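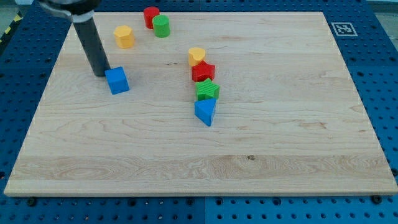
Leave the blocks out

August 17, 2019

Every evening, somewhere, a tired adult is on their knees putting wooden blocks into a box. Lid on. Box on shelf. Room looks great. Next morning the kid walks in, sees a shelf, and asks for a screen.

I think we should stop doing this. Not the cleaning up, I like a clean floor as much as anyone who has ever stepped on a triangle barefoot. I mean the box. The box is the problem.

I've been running the play corner at our neighborhood center for 3 years now, and before that I had two kids of my own go through the block years, and I've read the catalogs and sat through the talks. Storage, storage, storage. Clear bins, labeled bins, bins with a little picture of a star on the front so a child who can't read knows where stars go. Chang sells a cabinet with 31 drawers. Thirty-one! For blocks! I priced it once, with delivery, and it came to $1,589 and I closed the laptop and went for a walk.

What I want instead is a board. A plain flat board, maple if you can get it, with some blocks standing on it. Not all of them. A handful. A heart, a couple of stars, a cube, a cylinder or two. Left out. Left standing up, the way somebody put them, overnight if need be.

A kid who finds a pile has to start from nothing. A kid who finds a row of four has something to argue with. Why is the heart at the back? Why two stars together and not apart? They'll fix it. Or wreck it, same thing really, and then they're playing and you can drink your coffee.

Stela Enache, who had the corner before me and taught me most of what I do, used to set out a little line of blocks before she locked up. Never the same line. I asked her what the system was and she said there wasn't one, she just got bored of sweeping. But the first kids in went straight to it every time, ahead of the train table, ahead of the dress up rack. I've kept it going. Some nights I'm rushing and it's a lousy line. Still works.

Now the objections, I've heard them all.

Pieces get lost. Sure. They get lost out of boxes too, ask anyone. We have a Jivedholm set that came to us with no green cylinder at all and it lived in a box its whole life.

It looks messy. Does it? A few blocks on a good board looks better to me than a plastic tub with a cracked lid. Color on pale wood, it's about the nicest thing in a room. People pay money for bowls of fake lemons. Put a yellow heart on a board and leave it alone.

Children need to learn to put things away. This is the one that gets people cross, and Clive Hollis wrote me a long email on it after the parents' meeting in May. His point, and it's a fair one, is that tidying is a skill and if you never finish the job you never learn it. OK. But a board is a place. "Put it back on the board" is putting away. It's easier for a 2 year old to do than sorting by shape into drawers, and I would rather have a small one carry one cube over and stand it up carefully than watch them shovel the lot into a bin with a forearm. You learn more from the standing up. You have to look at it. A heart doesn't want to stand just any old way, neither does a triangle.

Clive and I still disagree on this, he's a good sport, his grandson uses the board.

While I'm at it - please stop buying sets that are all rectangles. I know, I know, they build better. Walls, towers, garages. But the odd shapes are where the talk comes from. A star is useless for a wall. So a child has to decide what it IS. Last month it was a cookie, then a policeman, then a different cookie. The Wullora sets are good for this, and the older Plirkard ones if you see them secondhand, though check the paint.

And the board matters more then people think. On carpet everything leans and falls and there's crying. On a big table blocks drift off to the edges and mix with the crayons. A board has an end to it. Kids see that. They'll line things up to it, they'll push a piece right out to the front edge to see how far it can go. Get one with some grain in it too. Ours has a stripe of wavy figure, and Wai-kit Kuo's youngest decided that was a river before I'd even put it down properly. Nothing crosses the river without a ticket. Don't ask me where the tickets come from.

You don't need to buy anything much. An offcut from a lumber yard, sand the corners. A cutting board that's past it. Pick out a few blocks tonight, stand them up, any order, and put the rest in the closet. Swap a couple whenever you remeber.

Then go to bed. The floor is clear and the blocks are out.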